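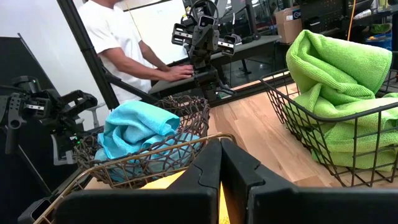

## Sorting the cleaning cloths, finally

I've been putting off the cloths since we moved. They came over from the old apartment in two garbage bags and lived in the hall closet like that until December. Every time I needed to wipe something down I reached into a bag and took whatever came out first, so the bathroom mirror got done with something that had been on the stove the day before.

So now there are baskets. The blue towel goes in the brown woven one, the lime green goes in the black wire one, and the gold wire one is for yellow. I sorted on the table because the closet light is bad and blue and gray look the same in there.

The colors mean this in our place:

- Blue: glass, mirrors, the TV stand, dusting
- Green: kitchen counters, stove, the inside of the fridge
- Yellow: bathroom
- Gray and anything stained: floors, shoes, the bikes

Gray doesn't get a basket. Gray goes in a bucket under the sink.

My aunt Angeliki Makris cleaned offices for years and she used colors the same way, except her yellow was for kitchens and her green was for bathrooms. She has told me twice that mine is backwards. I already had it in my head this way and I'm keeping it.

### The baskets

I didn't buy anything new for this. The woven one held bread and then mail. The black wire one was for onions and potatoes at the old place, and here we keep those in a drawer. The gold one was a present and has been on top of the bookcase with nothing in it.

I like the open sides. I had a plastic bin with a lid before, and if a cloth went in even a little damp the whole bin smelled by the end of the week. With wire, air gets in. The woven one is fine for that too, although the weave can catch on a loose thread if you pull a towel out fast. Pull from the top and it's not a problem.

The green pile comes up over the rim of its basket. I could fold it flatter, but I use green more than the others and I like being able to grab it. If it starts falling out I'll move some to the shelf above.

### Folding or not folding

I tried folding everything in thirds the first evening. It looked good and lasted until I needed one from the bottom. I've given up on it for the blue, which just gets bunched up and dropped in. Microfiber doesn't really hold a crease anyway, and a dust cloth with wrinkles dusts the same as one without.

### Washing

I changed how I wash them, too. They used to go in with the bath towels, and they came out covered in lint and then put the lint back on the mirror. Now they get their own load:

1. Shake them out over the tub or off the balcony.
2. Warm water, a small amount of regular detergent, no fabric softener.
3. Green and blue together. Yellow by itself.
4. Hang dry, or low heat if it's raining.

The softener is the one that made a difference for me. I used it for years and wondered why the cloths just pushed water back and forth across the counter. I ran the old ones through two plain washes and most of them came back. The ones that didn't are in the gray bucket now, whatever color they started out.

### What's left

The baskets are going on the middle shelf of the closet, which I still have to clear. At the moment it has light bulbs, a box of picture hooks and a fan we haven't plugged in since we got here. The shelf is wide enough for all three if the woven one goes in sideways.

Aliki Kalogeropoulos from downstairs asked if I was going to put labels on them. I don't think so. You can see the color through the sides, and there are only two of us living here. If we have guests who want to clean the bathroom I'll explain it to them.

Next is the drawer with the sponges and brushes. I opened it this morning and found 5 bottle brushes, and we own one bottle that needs a brush. I closed it again and made lunch.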